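Ordenar el rincón de las herramientas cuando también se usa para merendar
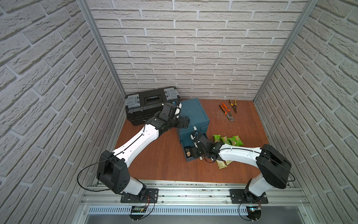 En un taller pequeño las cosas acaban mezclándose. Lo que empieza como un banco para arreglar enchufes termina guardando tornillos, recibos, galletas y un cargador que no funciona. Conviene ordenar por tipo de objeto y no por tamaño, aunque al principio parezca que se desperdicia sitio. Una caja de herramientas negra con dos cierres grises, arrimada a la pared, y al lado una cajonera azul verdosa de dos cajones bastan para separar lo de trabajar de lo de comer. Los alicates y los restos de hilo fino que quedan en el suelo van por un lado; los paquetes verdes de la merienda, por otro. El cajón de abajo sirve bien para los paquetes, y dejarlo entreabierto mientras se recoge ahorra viajes.

Por dónde empezar

Primero el hilo suelto. Los recortes de alambre fino se clavan en los dedos, se meten en las ranuras de la madera y se enganchan en cualquier envoltorio. Se juntan con un cepillo de cerdas duras, siempre en la misma dirección, y los que se resisten salen con cinta de carrocero enrollada en la mano con el adhesivo hacia fuera. Si son de acero, un imán envuelto en una bolsa de plástico los recoge en un momento: se da la vuelta a la bolsa y caen todos dentro. Con cobre o aluminio el imán no hace nada.

Después, los alicates. Se limpian las bocas con un trapo seco y se pone una gota de aceite en el eje, se abren y se cierran varias veces y se quita lo que sobre. Los mangos de goma no deben llevar aceite, que los ablanda y los deja pegajosos. Para la grasa vieja del mango va bien agua tibia con jabón de platos.

La comida se deja para el final, con las manos lavadas.

La caja

Lo pesado va al fondo. Los alicates se guardan cerrados y todos con la boca hacia el mismo lado. Si la caja tiene bandeja, ahí van el metro, el lápiz y la cinta aislante. Antes de levantarla por el asa hay que comprobar los dos cierres; con uno solo echado la tapa cede y se vacía todo en el suelo. Silviu Dobre, que me enseñó a ordenar el taller, forraba el fondo con un trozo de alfombrilla de goma para que las piezas no resbalasen.

La cajonera

Los paquetes se ponen de pie, como fichas, con la fecha hacia arriba y lo que caduca antes delante. Tumbados unos sobre otros, los de abajo se olvidan y se rompen. En el cajón de arriba pongo servilletas, pinzas para cerrar bolsas y nada más. No conviene guardar allí pegamento, disolvente ni aceite, ni siquiera bien tapados, porque las galletas cogen el olor.

Un paquete abierto se pasa a un bote con tapa. Las migas atraen hormigas, sobre todo si el mueble está en el suelo y pegado a la pared. Cada 2 semanas saco los cajones enteros, los vuelco sobre el cubo y les paso un paño húmedo. Se dejan secar fuera antes de volver a meterlos.

El suelo

En suelos de madera o imitación, mejor no arrastrar nada. Unos fieltros adhesivos bajo la cajonera evitan rayas; hay que cambiarlos cuando se llenan de polvo, que entonces rayan ellos. Las paredes de ladrillo rugoso retienen suciedad en las juntas, y se limpian con la boquilla de cepillo del aspirador. Yo lo hago los miércoles por la tarde y tardo 11 minutos.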